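Student Team at Orkholm Teaches a Simulated Gripper to Pick Up Groceries
May 2026 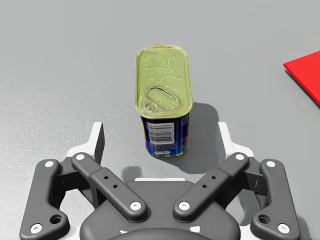

A Semester in Simulation

The robotics project course at Orkholm enrolled 27 students this spring. One of its teams, made up of Ro-un Wang, Ga-eun Han and Omolara Uzor, chose to spend the term on a single question: how a gripper should approach a packaged food item standing on a flat surface. The team works entirely in simulation, and members met with the department newsletter to discuss their progress.

"We started with plain boxes, and we were pleased with ourselves," said Wang, who leads the team. "Then our instructor asked us to use objects a person would have in the kitchen."

The canned-meat tin proved to be the most demanding of these. It has rounded corners and a rolled seam at the lid, and the team spent several weeks on how the fingers should meet its sides.

"If the approach is a little off, one finger touches early and the tin turns," Han said. "From the palm you are looking at the lid and the barcode side together, so we use both to judge the angle before we close."

Keeping a Record

The team has logged 214 grasp attempts on the tin so far. Each entry notes the starting position, the angle of approach and the result. Uzor maintains the log and reviews it with the group every week.

"I was strict about writing down the failures," she said. "Some of our best changes came from reading 25 bad attempts in a row — you begin to see the same mistake."

Shadows and surface shine were added to the simulation midway through the term. Uzor said the change slowed the work for a time and required the team to repeat earlier tests.

Advice From the Instructor

Nomvula Nkosi, who teaches the course, meets with each team separately. She said that she asks students to explain a result aloud before they show it on a screen.

"They find the gaps themselves when they have to say it in order," Nkosi said. "This team now plans its tests before running them, and in the first weeks it did not."

The students will present their work in June at the Vikero student showcase, where each team is given a table and time for questions. Wang said the remaining weeks will go to tins lying on their side.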